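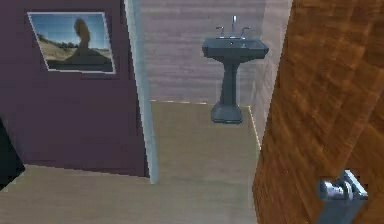 Dewanti Purba wrote in to say her build stalls at every doorway in simulation and asked whether to blame the arm or the base. Check the base first. On our Zukenik build the wheel odometry drifted 62 mm over a run of 3000 mm, enough to put a gripper into a door jamb.

Log wheel counts and commanded speed together. Plot both. A gap that grows only in turns points to the wheelbase value in the config file; measure between tire contact points and enter it again.

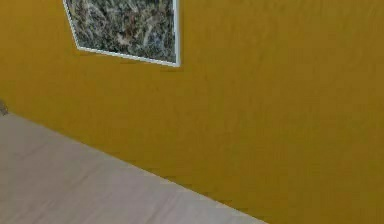 Can the depth threshold stay the same from room to room? Set it per room – plain painted walls give stereo matching very little to work with, and one value will not suit them all.

Keep the speed at 108 mm per second until the stop distance is repeatable.

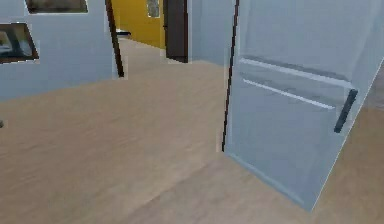 Door approach is a separate routine in our code. It takes the hinge side, the swing direction and the handle type as inputs, and it fails quietly if any one is missing. For a door that stands open toward the base, with a lever handle like the one on the pale door, enter the handle as a bar with an angle. Then set the standoff to 600 mm and run the approach with the gripper disabled. Save the log before changing anything else.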